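From: Veerle De Haan
To: Cuncombe Household list
Subject: Re: [cuncombe-home] Snack storage without a pantry

On the question from the Brerkville end of the list, I'll quote the part I'm answering and leave the rest.

> We moved into the apartment in July and there is no pantry, just one
> deep shelf over the counter. Chips, crackers and nuts all go in a
> cardboard box up there and whatever is on the bottom gets forgotten.
> I threw out 5 bags last month that were past their date. Has anyone
> tried wire baskets on the wall? I looked at message 1383 in the
> archive but the links in it are dead. My limit is 30 dollars.

I have used wire baskets for bagged food for two years and would not go back to a box. A few notes.

Get baskets with a closed front edge and a fairly tight mesh. Small packets work their way through a wide mesh and end up on the floor. Mine are the plain white Velus ones from Van Hecke. I don't know if they still carry them, but any hardware store has something close.

Screw them to something solid. The stick-on hooks held for me until I put jars in. If you rent and can't drill, a freestanding frame against the wall works, and you can move the baskets up and down on it later.

Don't fill them to the top. Snack bags are mostly air and they slide over each other, so a full basket sheds bags every time you reach in. I keep one layer standing up with the top edges showing. Then you take hold of the top edge and lift, and the bag comes out without dragging its neighbors along.

Go through the baskets before you shop. Empty wrappers collect at the bottom and make a basket look fuller than it is.

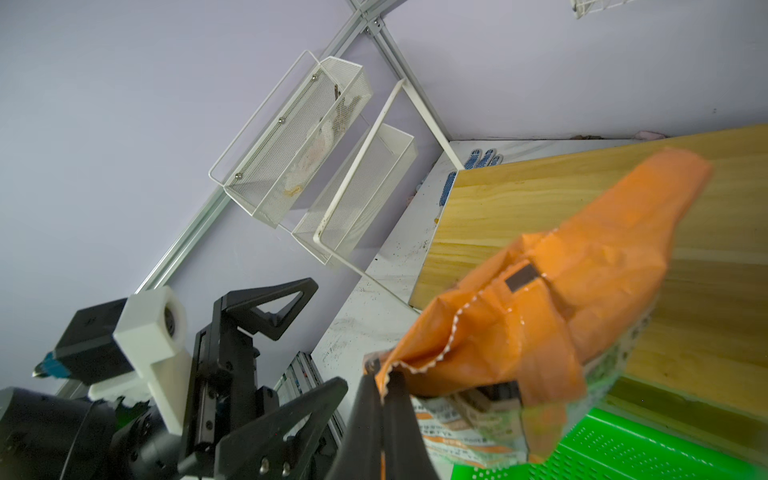

Opened bags are a separate problem. I fold the top over twice and use a clothespin, and they go in the lowest basket so they get eaten first. Nuts I move to a jar, because the bags they come in never close well again. Crackers keep better in their inner sleeve, so leave that in even after you throw the carton away.

As for dates, I write the month on the front with a marker when I put the bag away. The printed date is usually on a seam or on the back where you can't read it.

Thirty dollars should cover two baskets and the screws. I would start with that and see if you need a third.

If somebody has a working copy of the links from 1383, please send them to the list and I will add them to the archive page.

Veerle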